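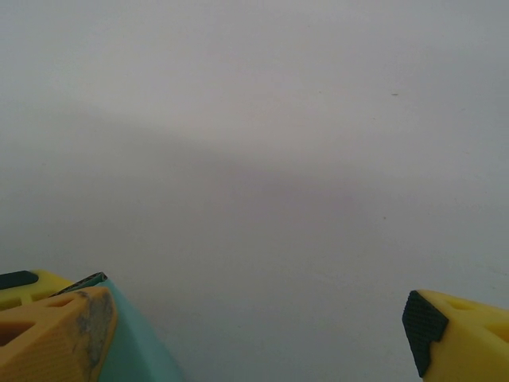

Palma two-finger gripper, yellow shell, seen from the wrist camera. Right finger with the grid-pattern rubber pad, fingers open.

Palma Gripper and Wrist Camera Kit

Part of the Tralthorpe bench range
Status: in stock, ships with pads fitted
Sold as: gripper only, camera only, or both on one bracket

The Palma is a small electric gripper for light arms, with printed yellow fingers and a wrist camera that looks past them at whatever you're hoping to pick up. It comes in one color. We did ask customers about a gray version and the replies were mostly about cable length, so yellow it is.

It's meant for people who are still deciding what their arm is for: teaching labs, test benches, small shops with one awkward part and a lot of opinions about it. If you already know you need to lift engine blocks, please look elsewhere on this site, or on someone else's.

What the camera sees

The camera sits behind the fingers and keeps both of them in the lower corners of the picture. The middle is left for your work. Over a plain pale surface you mostly get plain pale surface, plus any shadow that wanders across it and every speck you didn't know was there. Jyoti Bansal, who ran our comparison bench, spent part of an afternoon trying to teach the arm to ignore specks and the rest of it wiping things.

Auto exposure can be locked, and we suggest locking it. Yellow fingers in bright light over a light bench will pull the exposure around if you let them, and your vision code will blame you for it.

Pads

The grid pad is black rubber with raised square bumps and is our default for general picking. It holds rounded plastic well and doesn't leave marks on painted parts. Crumbs get into the grid. A stiff toothbrush gets them out.

The smooth pad is for flat-sided things such as boxes and card. It wipes clean in one go and picks up dust again in about the same time.

Pads are held on by a press fit and can be swapped without taking the fingers off. Push from the back with a thumb. If you're reaching for pliers, you have the wrong end.

How it compared

We ran the Palma against the Brereck parallel gripper, same arm, same controller, same tray of small parts. Each gripper got 100 picks with the grid pad and 100 with the smooth one.

The Brereck is the stiffer of the two and it shows on metal parts, where it closes square and stays square. It also weighs more, and our arm made its feelings known at full reach. The Palma flexes a little at the tips. On curved plastic that helped, as the fingers settled around the part. On thin washers it didn't help at all, and Torunn Söderlund's bench notes for that section consist of a single word we've left out of the brochure.

For camera work we preferred the Palma, mainly for the bracket. The Brereck expects you to bring your own mount, and ours was drilled twice - the second time correctly.

Controller

Works with the Stustitz motion controller straight out of the box. Other controllers need the adapter lead and an hour you had planned to use for something else. Open, close, position and force limit are all exposed as plain commands.

Care and wear

The yellow shell shows dirt. Gray smudges at the finger tips are normal in a working gripper and come off with mild soap, or most of the way off. Don't use solvent, which dulls the surface and softens the pad seats. Check the pads every 2000 cycles and replace them when the bumps start to round over.

In the box

Gripper body with both fingers
One pair of grid pads, fitted
One pair of smooth pads
Wrist bracket and camera (kit version only)
5 spare screws, which will be enough if you work over a tray

Spare fingers are sold in pairs. We're asked for single left fingers fairly often and the answer is still pairs.

Page last updated 9/4/24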